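生活のなかの化学 第4回講義ノート「電池のしくみと捨て方」
担当:エスペランサ・リンドグレーン 1月

前回は果物に金属板を差して電圧を測りましたね。レモンの汁がついたままノートを取っていた方が何人もいて、後片づけはなかなかにぎやかでした。今回はその続きで、お店で買ってくるふつうの乾電池の話をします。

電池には必ず正極と負極と電解質があります。アルカリ乾電池の場合、正極は二酸化マンガン、負極は亜鉛の粉、電解質は水酸化カリウムの水溶液です。亜鉛が電子を手放し、その電子が外の回路をぐるりと回って、二酸化マンガンのほうで受け取られる。言ってしまえばそれだけのことなのですが、私は何年教えていても、ここを話すときにはちょっとうれしくなります。

公称電圧は1.5ボルトで、単1でも単4でも同じです。「大きいほうが強いのでは」という質問を毎年いただきますが、違うのは中に入っている材料の量、つまりどれだけ長く電流を流せるかのほうです。

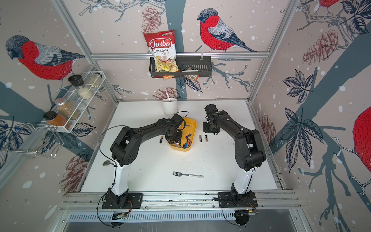
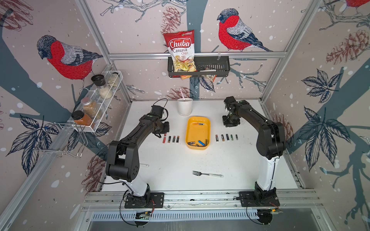
円筒形の電池と黄色いトレイ
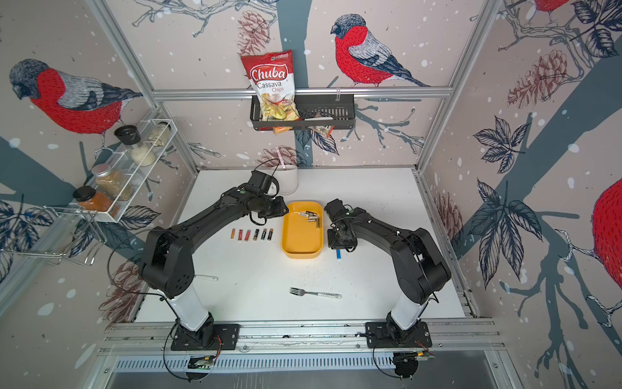

さて、充電して使う電池についても少し触れておきましょう。ニッケル水素電池の公称電圧は1.2ボルトで、アルカリより低いのですが、使っている間の電圧の下がり方がゆるやかなので、たいていの機器では問題なく動きます。容量の違うものや、新しいものと古いものを一緒に使うのはやめてください。先に空になった一本に無理な電流が流れ、液漏れの原因になります。

捨て方は自治体によって違いますから、お住まいの地域の案内をまず確かめてくださいね。どこでも共通して大切なのは、端子にセロハンテープなどを貼って絶縁することです。ボタン電池は特に忘れられがちです。フルサイド校舎の入口にある回収箱には、昨年度だけで2,959本が集まりました。数えてくださったホーマン・ロスタミさんによると、テープが貼ってあったのはそのうち300本を超えるくらいだそうで、これはもう少し頑張りたいところです。

宿題:家にある電池で動くものを書き出し、電池の種類と本数を表にして、月曜日の授業に持ってきてください。リモコンの裏や、防災袋の底の懐中電灯もお忘れなく。教科書は116ページまで読んでおいてください。

最終更新:1月
お問い合わせ:デモント市民講座 事務室 | © デモント市民講座 | ページの先頭へ戻る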